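Small Office Forum > Furniture and Storage > Low cabinet with door into the aisle

tudor_p
Posts: 418
Hello everyone. I am preparing our office in Clarudstead for September and I would like some advice about a low cabinet. It is a light wood-grain one with swing doors, bought from Jitero before I started there. It stands along the aisle, and when the left door is open, it takes a good part of the walking space. By my tape the aisle is 832 mm wide, so a colleague who is passing must wait or turn sideways.
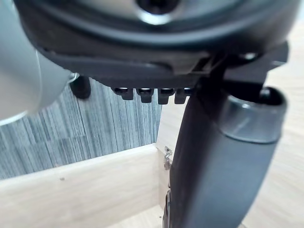
My first idea was to remove the doors completely and keep the binders on open shelves. My colleague Ghiță is against it. He says that some papers must be locked, and there is a small lock on the cabinet, so why not use it. I understand him, but I am the one who opens this door many times every day.

The second problem is the office chair. When somebody leaves it next to the cabinet, the door touches the armrest.

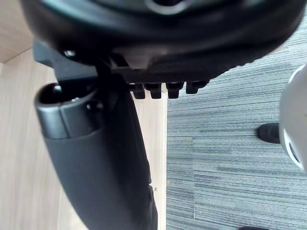
The chair from below: seat, armrest post and the row of small teeth under the seat.

Does anybody know if an armrest of this kind can be taken off with simple tools? I saw one bolt on the bracket, but I do not want to force anything.

catinca_oprea
Posts: 2772
Hello Tudor. Please do not take the armrest off only because of a cabinet. Somebody needs it, and you will hear about it on Monday. On many chairs the armrest is held by a few bolts under the seat, but on some models the same bolts also hold other parts. Look for the label with the model name and ask the seller first.

About the doors I agree with Ghiță. Open shelves look tidy for one week, and after that everybody puts their cups and cables there.

Prorum
I do not agree, sorry. We took off all the doors two years ago and we never regretted it. If only a few papers are confidential, put them in a locked drawer somewhere else. Why must the whole cabinet have doors for three contracts?

catinca_oprea
Because in most offices it is not three contracts, it is also staff files and copies of ID cards. But yes, if Tudor has a drawer with a lock, your way is possible.

tudor_p
Thank you both. We have one drawer with a lock, but it is full already. Yesterday I started to sort the cabinet before deciding anything, because maybe half of the problem is that we open it for things which should live in another place.

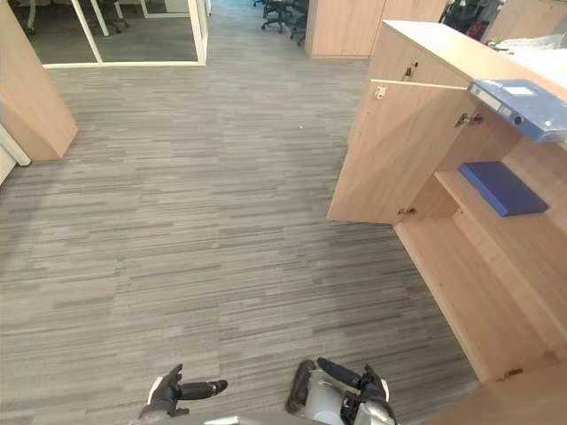 I want to put the blue binders together on the shelf, and the lower part will be for printer paper. Paper is heavy and I prefer it near the floor. What do you think, is it better to lay binders flat or to stand them up? I measured the cabinet, it is around 810 mm high, but the shelf is fixed in the middle and I am not sure about the space above it.

Prorum
Stand them up if they fit. When they are flat you always need the one from the bottom.

marginal_note
I would turn the question. Can the cabinet go to the end of the aisle, so that the door opens against a wall? Then the chair is no problem and Ghiță keeps his lock.

tudor_p
There is a floor socket at that end, but I can check if the base would cover it. It is a good idea, I did not think about moving it.

catinca_oprea
Empty it before you move it, also the shelf. And look at the hinges — when a heavy cabinet is pushed with the door open, the screws can pull out of the board. I repaired two like this with wood glue and longer screws, and one of them still does not close well.

Prorum
Or take off the doors before moving and then see if you miss them :)

tudor_p
I will take them off only for moving, I promise to Ghiță. The chair stays as it is. I will write again when I know about the socket.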